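Notebook, equipment planning
Tuesday, started 9:40

Carrying on from last week's list. Adaeze E. wants a number for the spring request by the end of the month, and what I have so far is a pile of quotes that don't line up with each other. Writing it all down in one place so Obinna can check my arithmetic.

What we are trying to cover: a second folding station with its own pair of hand-held grippers, docks, table, and enough spares to run a full day without stopping. The arm upgrade is a separate request and Gwilym is writing that one. Please don't mix them again. In the last round the two got merged and the reviewers cut the total without saying which half they were cutting.

Grippers

Two quotes in hand. Zatitz sells by the pair, docks included, calibration included, lead time 15 working days. Bassey sells singles, docks extra, and the calibration is a line item that only shows up on page 2 of the quote. Once you add it all up Bassey is still cheaper per pair, but I had to call them twice to find out what the dock price was. Rawiri has used both and says the Bassey trigger is stiffer. That matters more than it sounds when one person is doing shirts all morning.

Asked Zatitz if they would sell jaw pads on their own. Yes, in bags of ten, 776 for the bag. That seems high for rubber. Obinna thinks we can cast our own and has a mold half drawn. I put the full price in the budget anyway and we can give it back if his work out. Pads are what we go through fastest. Thin knits are easy on them, heavy cotton and anything with a zipper is not.

Want in the request: one pair plus one spare single. If a gripper goes down now, that person is done until it is fixed. With Zatitz we can't buy a single, so the spare means a second full pair. This is the main thing to settle before I can total anything.

Table and floor

Same table height as the station we have, so the clips can be used together. Gatby has the frame in stock. Top to be ordered in the same pale green if they still carry it, otherwise we have to decide whether a different background is a problem or a help. Adaeze B. says help. I would still like the first one to match. 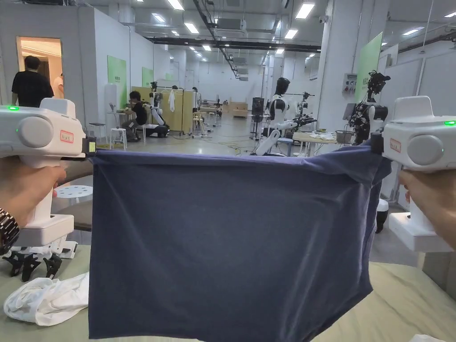

Power is the part I left out last time. The new station needs its own drop, and I don't want another cable across the floor. Got a price from Torulholm for running it overhead and down: 2000 including the outlet box, half a day of work. They need the area clear while they do it, so it should go on a day when the arms are idle anyway. Cable covers are the cheap option and I priced those too, but they catch the stool legs and people step over them badly with a basket in their hands.

Position: first choice is the stretch by the wall, second is the middle of the floor. Wall is a shorter run for Torulholm. Middle gives more space to stand back with long items. Paced it out with Rawiri and the wall works if the table is turned sideways. He will tape the outline so people can live with it for a few days before we commit.

Garments

This gets forgotten in every budget. Clothes wear out, and they also get too easy. After enough passes a T-shirt goes soft and stops behaving like one off a rack. We need a line for replacement stock, mixed sizes, more dark items than we have now. Dark fabric is where the edges get lost, and we keep reaching for the same few pieces. Put it under consumables with the jaw pads. Thrift store by the bag is fine, no receipts problem as long as it goes on the lab card.

Add laundry. We are still doing it at home, which is silly.

11:20. Talked to Adaeze E. in the hall. She is fine with two pairs if the second is written up as shared between stations. She does not want a service contract in year one. Bassey includes a year of repairs, Zatitz charges for it from day one, so that pushes things back toward Bassey. Asked Bassey for a revised quote with three singles, three docks, and calibration shown on the front page.

Open items

Bassey revised quote (me)
Trial of the Bassey trigger for a full morning, two people, not just Rawiri
Mold for pads, one test casting (Obinna)
Tape outline by the wall (Rawiri)
Ask Gatby about the green top and delivery to the side door
Torulholm price is good until the end of the month, ask if they will hold it
Keep Gwilym's arm numbers out of this sheet

Total goes in once Bassey answers. Leaving the line blank for now.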